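Ticket: Surell demo station, arm ignores pad after scene reset
Queue: Outreach / visitor floor
Status: Open, workaround in place
Priority: High until the open day, normal after
Station: Birnondale, ground floor, simulator desk
Build: Surell 213

Summary

The simulator desk runs the tabletop scene with the Franka arm. A visitor moves the arm with the Fliris pad, and the host resets the scene for the next person. After some resets the arm takes no further commands from the pad. The picture keeps updating, the camera views can be switched, and the pad lights show a normal connection. Only a full restart of the station brings the arm back.

The restart is slow and leaves a group of visitors looking at a loading bar. It happened twice in the August rehearsal and again during the school visit this morning.

Steps to reproduce (not reliable)

1. Start the station from the desktop icon and wait for the table scene.
2. Take control with the pad. Move the gripper anywhere over the table.
3. While the arm is still moving, press reset on the host screen.
4. Take control again as soon as the scene comes back.

Expected: arm at home pose, pad has control.
Observed: arm at home pose, pad shows as connected, arm does not move.

Log

09:10
Station started for the school visit. Overview and wrist views both fine. Pad calibrated on the first try.

09:35
First group at the desk. Resets done with the arm at rest. No fault.

09:52
Fault. The host pressed reset while a pupil was still holding the stick over. Scene reloaded, arm did not respond. Unplugged the pad and plugged it back in, no change. Swapped to the spare pad, no change. Restarted the station, fine.

10:05
Checked the pad first as it is the easy thing to blame. Raw input is good on both pads, all axes and both buttons. Values reach the Surell input service. They are dropped after that.

10:20
Found this in the control log, repeated for as long as the stick is held:
 command rejected: owner mismatch
So the arm controller believes another session has control. There is no other session open on the station.

10:40
Moved the second group to the video on the wall screen and used the gap to test. Reset with the arm at rest: could not get the fault. Reset with the arm moving: got it, though not every time. Reset with the gripper closing: got it more often.

11:15
Looked at how control is handed over. On reset, the scene asks the current owner to release the arm, then reloads. The release waits for the running motion to end, with a timeout of 5 seconds. The reload does not wait for the release. If the motion is long enough, the old owner is removed along with the scene before it lets go, and the controller keeps the dead name.

11:30
Confirmed by adding a delay by hand. With a motion still running at reload the fault appears. If I clear the owner field through the service console the arm responds at once, no restart needed.

11:50
Third group. Told the host to have the visitor let go of the stick, wait for the arm to stop, then reset. No fault for the rest of the morning.

13:05
Second issue, possibly separate. The wrist view lags the overview by up to 540 ms when both are shown side by side on the visitor screen. Visitors steering by the wrist view overshoot and knock things over. With the wrist view alone the delay is not noticeable. Recorded it under this ticket for now. Kiani (the rendering machine in the back office) is serving both views to the same screen, and the wrist view is second in its queue.

13:30
Dropped the wrist view from 48 to half that rate in side-by-side mode. Lag is smaller. The view looks a little rough but nobody at the desk commented on it.

14:10
Tried swapping the order of the views in the Kiani queue. The lag moves to the overview, as expected, and is much less of a problem there. Left it that way and put the rate back to normal.

Workaround for hosts

-- Visitor lets go of the stick before every reset.
-- Wait until the arm has stopped moving.
-- Press reset once. A second press during the reload makes the fault more likely.
-- If the arm does not respond, do not restart. Open the service console, choose Control, then Clear owner. The pad works again straight away.
-- If Clear owner is grayed out, the console was opened under the visitor account. Log in as host.

Things ruled out

Pad hardware and cable. Spare pad behaves the same.
Network. The fault occurs with Kiani disconnected and local rendering on.
Choice of object. Tested with several items on the table and saw no difference.
Scene file. Reloading an unmodified copy gives the same result.

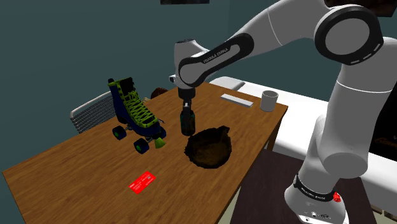
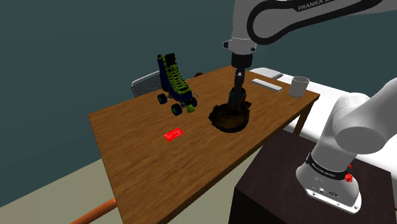
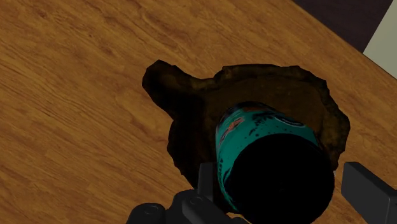

Dinesh Sachdeva

Notes on the views, for whoever picks this up. The first is the overview with the gripper closed on the neck of the bottle, next to the bowl. A reset with the gripper in use like that is the case to test first -- the grip command counts as a motion and holds the release open. The second has the fingers lowered into the bowl from a similar angle. The third looks down past the fingers with the can between them, and it is the sort of view where the side-by-side lag matters. There is very little else to judge distance by when you steer from there.

Proposed fix

Make the reload wait for the release, and if the release times out, clear the owner before the scene is removed. It is a small change in the reset handler. I have it running on the test station and have not been able to trigger the fault there with the stick held over, with the gripper closing, or with repeated resets. I would like a second person to try it before it goes on the visitor floor.

Separate request: the host screen should gray out the reset button while a reload is in progress. The double press is easy to do when people are waiting.

Open items

-- Review of the reset handler change.
-- Decide whether the view order on Kiani stays swapped. It is a config change and will be overwritten by the next Surell update.
-- Print the workaround and tape it inside the desk drawer. The host login goes on the same sheet.
-- Split the lag issue into its own ticket if it comes back.

Leaving this open until the change has been through one full open day.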